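Search this site Enter keyword Go

About Rønning

By Åsmund Sjögren
May

Most "about us" pages say the company is passionate. I have worked in office supply and refitting for long enough to doubt the word, so I will stick to what we do.

Rønning buys used office furniture from firms that are moving or closing, cleans it, fixes what can be fixed and sells it again. We have two sites. Brarholm is the warehouse and workshop, and Flemach is the showroom, if a rented hall with decent lighting counts as one.

People in this trade like to call themselves green. Maybe. A used desk driven across three states is not obviously kinder to the planet than a new one made down the road, and I have yet to see a figure on it that I would bet money on. What we can say is that last year 1,424 pieces left Brarholm for a second office. We don't turn that into trees.

We are also wary of the word "refurbished." Some sellers use it for a wipe with a damp cloth. Our tags say what was done: new lock, new runners, repainted, or nothing. If a drawer sticks, the tag says it sticks and the price is lower.

A while ago we tried Vullex, a stock system that was going to tell us what customers wanted before they knew it themselves. It told us to buy 100 corner desks. We still have most of them – make us an offer.

We don't do space planning, wellness surveys or chairs that claim to cure your back. A chair that fits you helps a bit. Come and sit in a few before you believe anyone, us included.

Flemach opens at 9 a.m. Brarholm is by appointment only, and please call first, as the gate is kept locked. Delivery is extra and the price depends on stairs.

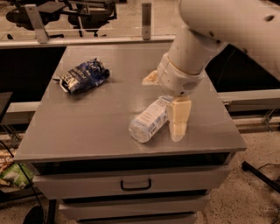 Gray drawer cabinet with a flat top, with a snack bag and a bottle on it.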